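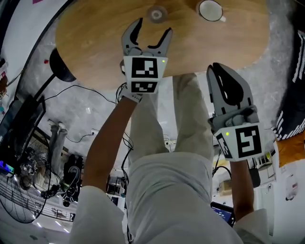 A round table and a white mug.

How to Read a Service Agreement Before You Sign It

By Inmaculada Vallejo
February 20, 2024

I love a good contract. I know how that sounds, but stay with me! A service agreement is really just two people writing down what they expect of each other, and once you know where to look, you can read one in an evening and catch most of the stuff that causes trouble later. You don't need a law degree for a first read. You need a pen, a quiet hour and a bit of stubbornness.

I'll use one I worked through with Pranab Saha, who runs a small bookkeeping business called Agarwal in Grultstead. He was hiring a web company, Grokier, to rebuild his site for $3000.

Step 1: Read it once without marking anything

Start to finish, even the dull parts. You're getting the shape of it: who the parties are, what's being bought, how long it lasts and how it ends. Check the names at the top while you're there. Pranab's draft named him personally instead of his company, and that's a big difference if there's ever a dispute about who owes the money.

Step 2: Circle every capitalized word

Words like "Services," "Deliverables" and "Effective Date" usually have a meaning set out in a definitions section. Find each one and read the definition next to the sentence that uses it. This is my favorite step (truly), and it's where the surprises live. In Pranab's draft, "Services" pointed to Schedule A, and there was no Schedule A. Ask for any missing attachment before you go further.

Step 3: Follow the money

Write down on a separate sheet:

What you pay, and when
What has to be finished before each payment is due
What happens if you pay late
Whether the price can go up, and who decides

Pranab had 15 days to pay each invoice. Fine by him, but the draft didn't say whether the clock started when the invoice was sent or when he got it. One extra phrase fixed that.

Step 4: Find the way out

Look for "Term" and "Termination." Can you end the agreement early? How much notice do you have to give, and does it have to be in writing? Then hunt for automatic renewal, which likes to hide in the middle of a long paragraph. The Grokier agreement came with a support plan, named Premier, that renewed every March unless he canceled in writing first. Put a date like that on your calendar the same day you find it!

Step 5: Check who carries the risk

Search for "indemnify," "limitation of liability" and "warranty." Try rewriting each of these clauses in one plain sentence. If you can't do it after a couple of tries, mark it for a lawyer. Sections 6 and 7 of Pranab's draft both got a big star in the margin, and he took those two pages to an attorney for a short paid consult.

Step 6: Ask for changes in writing

Send one email with all your questions, listed by section number. Be friendly and specific: "Section 4 says invoices are due in 15 days. Can we add 'after receipt'?" People say yes to this kind of thing far more often than you'd expect. Make sure every agreed change ends up in the final document, and read that version all the way through again before you sign.

Keep a signed copy somewhere you can find it, along with the email thread.

This page is general information and isn't legal advice. Rules vary by state, so talk to a licensed attorney about your own agreement.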